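Maintenance and Recalibration of the Vulbridge Gripping Cell
Student Project Report
Submitted by Anastasia Margaritis and Christos Xenos
Supervisor: Evdokia Tzavaras
June 4, 2020

1. Background

The Vulbridge cell consists of a single six-axis arm, a two-finger gripper, a wrist camera, and a work surface with fixed stops on two sides. It was assembled by an earlier project group and has been used for practical exercises in grasping marked objects. At the time the present project began, the cell was operational but was no longer considered reliable. The log kept by the laboratory listed 106 failed grasps since the last full calibration, and the written setup procedure did not match the software then installed.

The project was assigned three tasks: to find the cause of the failed grasps, to return the cell to a documented condition, and to write a maintenance schedule that future groups can follow without supervision.

2. Condition of the Cell on Takeover

The cell was inspected with the power locked out. The cable bundle along the forearm had been fixed with ties at intervals that were too wide, and it pulled on the camera connector whenever the wrist turned past its middle range. One of the four screws holding the camera bracket could be turned by hand. The finger pads were worn smooth on the inner faces. The gripper's closing width, as reported by the controller, differed from the width measured with calipers.

No fault was found in the arm itself. The joint brakes were tested one at a time under the guidance of Kyriaki Bakalis, laboratory engineer, and all of them held.

3. Mechanical Work

The bracket screws were removed, cleaned, and refitted with thread-locking compound. The cable bundle was rerouted with a loop of slack behind the wrist and tied at shorter intervals. New finger pads were cut from sheet material supplied by Konstantinidis and bonded in place. The adhesive was left to cure overnight before any load was applied.

After the pads were replaced, the closing width was set again in the controller. The old value had been entered for a different pad thickness, and this accounted for part of the grasping error. The new value and the date of the change are written on the card inside the cabinet door.

4. Camera Calibration

Calibration was carried out with Flarnidlow, the software package already in use in the laboratory. The lens parameters were determined first, with a printed board held at different angles to the camera. The position of the camera relative to the wrist was determined second, with the board fixed to the work surface and the arm moved through a stored set of poses.

The first attempt gave poor results. The group had started the second stage while the bracket was still being adjusted, and the whole set of poses had to be recorded again. The procedure now states that the bracket must be tightened and marked with a paint line before calibration begins. Eirini Galanis of the parallel sensor project checked the final values independently and obtained the same result within the tolerance set by the supervisor.

5. Checking the Approach

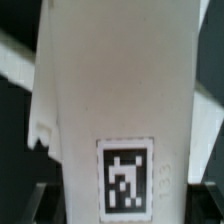

Marker detection was tested separately from grasping, so that an error in one could not be mistaken for an error in the other. The camera must still find the code when the fingers are close to the part, and this is the point at which the earlier setup most often failed. In the wrist camera view of the off-white cylinder, the black-and-white marker sits low between the two fingers, and its bottom border nearly reaches the lower edge of the image. An approach that ends any higher on the part risks losing that border, and the code cannot be decoded without it. The handwritten 133 beside the marker is too faint to serve as a check on the part's identity, and the group recommends that such numbers be rewritten in dark ink. The slight blur at this distance was also noted, and the procedure calls for the last position reading to be taken before the final advance.

6. Maintenance Schedule

Before each session: wipe the camera lens and finger pads, and check the paint line on the bracket.
Every month: measure the closing width with calipers and compare it with the card.
After any work on the wrist: repeat both stages of calibration.
At 1053 operating hours: replace the finger pads, or earlier if the inner faces are smooth.

7. Remaining Work

The spare camera cable ordered from Grestetti in May has not been delivered. The present cable is serviceable, but its connector shows wear and should be replaced when the part arrives. The stored poses and the parameter files are kept in the project folder together with the revised setup procedure.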